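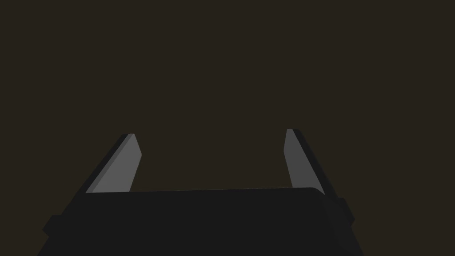 Slide 1. Pelto gripper in sim, open, gray pads

Start w/ the pads. Flat, no texture, that's the model we got. Ask who has run a two-finger in sim before. Keep it short, 20 min total.

Why two grippers: Arance wanted one model for everything, we said test first. 513 trials, 400 with Pelto, rest with Naciri. Not even, say so before someone asks.

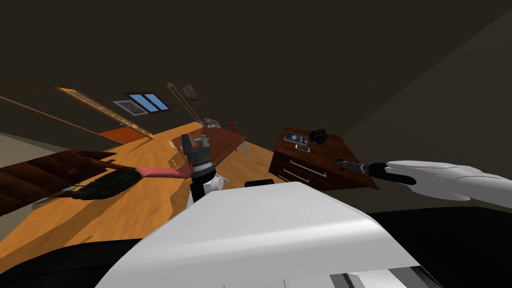
Slide 2. Right gripper pointing at the dresser, left one up by the table

Dresser top = clutter test. Tablet, phone, camera. Thin fingers vs boxy head, talk about reach. Phone lying flat is the hard one for both. Brush on the floor, skip unless asked.

Controller: Resinus, same gains on both arms. Dont get into tuning here.
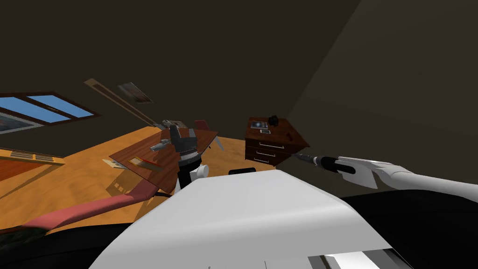
Slide 3. Left gripper over the table, flat framed item on top

Flat things again. Approach from above, boxy fingers hide the target in the head view. Need a wrist camera, coming in October. Then 2 open questions: pad friction, and wether the tilt in the head view hurts the policy.

Search talks and slides
Filed under: Grippers, Simulation, Talk Notes

Comments
Are the gains posted anywhere?
Would like to see the Naciri numbers split out by object.
Same trouble with flat phones here, softer pads helped a bit.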